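Residential Electrical Systems
Unit 7: Branch Circuits and Load Calculation
Instructor: Shalini Goel

Purpose of this unit

A branch circuit is the wiring that runs from the last overcurrent device, normally a breaker in the panel, to the outlets it serves. Students are expected to size a simple circuit and select the matching breaker before the lab session in April.

Continuous loads

A load expected to run for three hours or more is treated as continuous. Its value is multiplied by 1.25 before the breaker is chosen. A continuous load of 14 amperes therefore counts as 17.5 amperes, and a 15-ampere breaker is too small - the next standard size is 20.

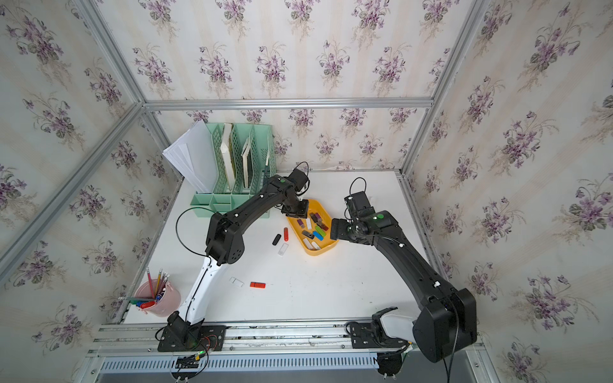
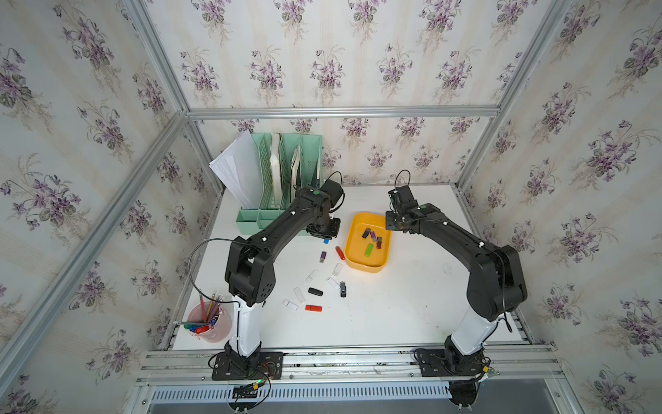
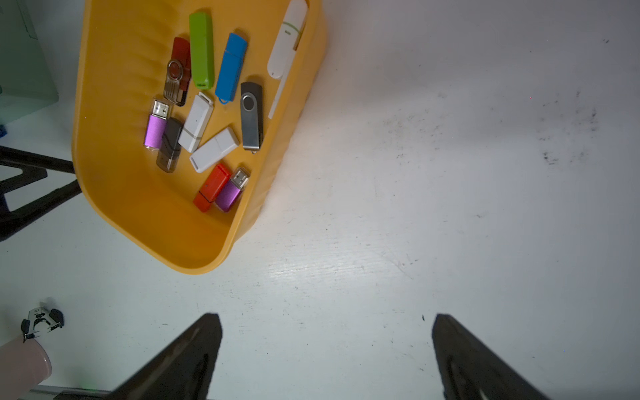
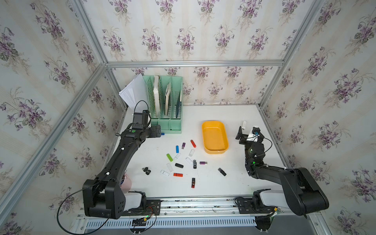
Work area with a white tabletop.

Conductor size

For copper conductors in ordinary house wiring, 14 gauge is protected at 15 amperes and 12 gauge at 20. Long runs also require a check for voltage drop. The Skirell worksheet uses a one-way distance of 55 feet; remember that current travels the distance twice.

Assigned work

Complete problems 2 through 7 and show all units. Answers without units receive half credit. Worksheets are to be handed to Akash Bansal at the start of the lab. Questions on the panel schedule should be directed to Sarla Tyagi during office hours.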